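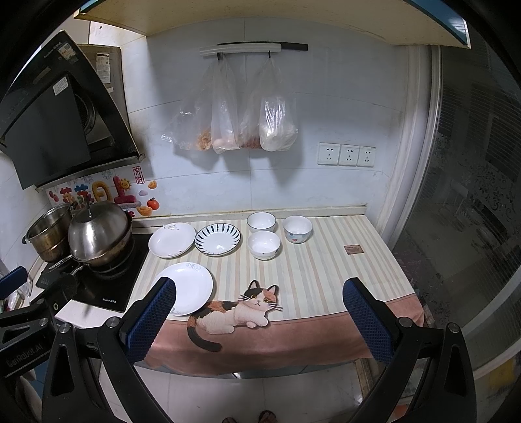
夹爪伸到餐台边，桌布上趴着一只印出来的大花猫。

机器人怎么学会收碗？聊聊Plasamia家务课

小朋友，吃完饭以后，你们家是谁收碗呀？是爸爸、妈妈、爷爷、奶奶，还是你自己踮着脚尖，一只一只端到水池边去？如果你端过碗，那你一定知道，收碗这件事说起来简单，做起来可有不少讲究。碗底有时候滑溜溜的，盘子又扁又平，贴在桌面上，手指头要先找到边边，才能把它托起来。

那么，机器人能不能学会收碗呢？

最近有一套给家用机器人准备的课程，名字叫Plasamia家务课，是一家叫Golterow的公司做的。我们把它的说明书从头到尾读了一遍，又在编辑部的茶水间里试了好些天，今天就想慢慢地、细细地讲给你们听。你可以倒一杯水，坐舒服一点，咱们不着急。

机器人也要上课吗？

要的呀！机器人刚从箱子里搬出来的时候，知道的事情少得可怜。它有手臂，有夹子，有摄像头，可是它不知道杯子要竖着放，也不知道汤碗不能歪。就像你第一次拿筷子的时候，筷子明明就在手里，菜却总是夹不起来，对不对？

你学筷子，大概是看着大人的手学会的。大人夹一次，你看一次，再自己试一次。Plasamia家务课用的就是这个老办法：让人先做给机器人看。

不过，人的手有五根手指头，弯来弯去灵活得很，机器人的手常常只有两根“手指”，一开一合，像螃蟹的大钳子。要是人用自己的手去示范，机器人看了也会犯糊涂：“哎呀，你多出来的那几根手指，我没有呀！”所以示范的人也要换上一只像钳子一样的手。

一只拿在手里的“钳子手”

这种工具叫手持夹爪。“手持”就是拿在手里的意思，“夹爪”呢，就是会夹东西的爪子。它自己不会走路，也不会自己跑到厨房里去，要靠人拿着它，伸过去，张开，合上，抬起来，再放下。

你看最前面那张照片，黑色的夹爪上写着“GenRobot.AI”，两根手指上各有一块深蓝色的垫子，表面带着纹路。垫子上为什么要有纹路呢？你摸摸自己的指尖，是不是也有一圈一圈的细纹？再摸摸球鞋的鞋底，是不是也凹凸不平？有了纹路，抓东西就不容易打滑。

夹爪上还有摄像头，它跟着爪子一起走。爪子去哪里，它就看哪里。所以用它拍出来的画面有点特别，总能看见两根手指从下面伸出来，好像你低下头，正看着自己的两只手一样。

在厨房里，机器人要看懂什么？

来，我们一起假装自己是机器人，把眼睛睁得大大的，看看这张餐台。

第一件事，要分清哪些是盘子，哪些是碗。盘子扁，碗深，夹的办法可不一样。碗有高高的边，两根手指一边在里、一边在外，轻轻一捏就能夹住。盘子呢，边又浅又斜，得从旁边慢慢靠过去，急不得。

第二件事，不能被花样骗了。有的盘子上有一圈蓝色的条纹，像太阳放出来的光；有一只碗镶着蓝边，碗身上还有一颗小小的红心。花样再不一样，盘子还是盘子，碗还是碗。你一眼就明白了，机器人可要看过许多许多盘子以后，才慢慢明白呢。

第三件事，也是我最喜欢的一件：要知道猫是画上去的！桌布粉红色的边上印着一只花猫，眼睛又大又黄，尾巴长长的，往下弯着。机器人如果没有学好，说不定会伸出夹子去“抱”它。（真要是那样，猫抱不起来，桌布倒要被扯歪啦，上面的碗可就危险了。）

第四件事，有些东西不归它管。左边黑色的电磁炉上放着炒锅，锅上盖着圆圆的不锈钢锅盖。收碗的课里只收碗和盘子，锅要留在原来的地方，等大人来处理。学会“不去碰”，和学会“去拿”一样重要，这一点小朋友也要记住哦。

慢慢靠近，才是真本事

很多小朋友以为，夹东西最难的是“夹”的那一下。我们起初也是这么想的，读了说明书才晓得，前面那一段“靠近”才叫难呢。

你可以做个小游戏：闭上一只眼睛，伸出食指，去碰桌上的橡皮。是不是有时候以为碰到了，其实还差一点点？机器人看东西的时候，也常常拿不准远近。手指伸得太快，盘子会被撞跑；伸得太低，会顶到桌面；伸得太高，就只夹到一把空气。

下面这张照片里，左边那根手指已经凑到白盘子旁边了，差一点点就要碰上。这只盘子的边上有淡淡的灰色旋纹，要很仔细才看得出来。课程里把这样的时刻叫作“轻轻到门口”，意思是先到门口站好，看清楚了再进去。我觉得这个名字起得真好，去别人家做客也该这样嘛。

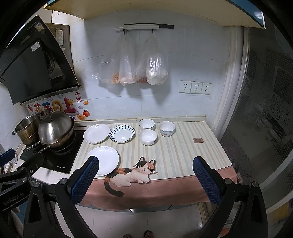 Plasamia家务课里有什么？

整套课程一共有1,548节小课，每一节都很短，教一个小小的动作，比如“扶住碗边”“放下来再松手”。其中有213节是专门讲碗和盘子的，别的还有叠毛巾、摆鞋子、收积木等等。收积木那一部分，我猜爸爸妈妈们会特别喜欢。

课程要装进家里的机器人才能用。Golterow给它配了一个叫Lododitz的小盒子，方方的，插上电就能用，机器人晚上充电的时候，就从小盒子里把新课读进去，第二天早上再练。它不唱歌，也不讲故事，这一点我们家的小读者可能会有点失望。

这套课卖1,131元，小盒子包括在里面。没有家用机器人的家庭买了是用不上的，这句话请一定念给大人听。

我们试下来觉得怎么样？

先说喜欢的地方。我们用的是编辑部那台名叫Kokkonen的老机器人，年纪不小了，动作慢吞吞的。上课以前，它一看见碗就把夹子张得老大，合上的时候“咔”的一声，听得人心里一紧。上了碗和盘子的课以后，它会先停一停，再把夹子收小，最后才轻轻合拢。我们给它准备的是塑料碗，一次也没有夹坏。

再说不太满意的地方。透明的东西它还是看不清，玻璃杯放在窗边，亮晃晃的，它转来转去找不到杯子在哪里。叠在一起的碗也让它为难，常常想拿一只，结果带起来2只。说明书里写着叠碗的课“正在准备”，可是没有写什么时候准备好，我们只好等着啦。

还有一点小意见：每节课的名字都只有文字，没有图画。认字还不多的小朋友想帮忙挑课，就得请大人念。要是能画上一个小碗、一条小毛巾，该多好呀！

和机器人一起收碗，要注意什么？

机器人干活的时候，请站远一点看，别把手伸进它的夹子中间。

请大人来选碗，先用摔不破的。

炉子、热锅和刀，不管机器人学了多少课，都让大人去拿。

机器人停下来不动了，不要推它，也不要拍它，去叫大人按停止键。

在家里玩一玩：我来当夹爪

没有机器人也没关系，你可以自己当一回。找一把木头夹子或者塑料夹子，再找一只塑料碗和一只纸盘，放在铺了布的桌子上。现在只许用夹子，不许用手指头，把碗和盘子搬到桌子的另一边去。

先试碗，再试盘子，看看哪一个更难。然后请一位家人坐在旁边，你一边做一边把每一步说出来：“我现在慢慢靠近……我碰到边了……我夹住了……我抬起来了……”

如果家人闭着眼睛，光听你说也能照着做对，那你就是一位很棒的机器人小老师了。玩好以后，记得把桌布铺平，把碗放回碗柜里去。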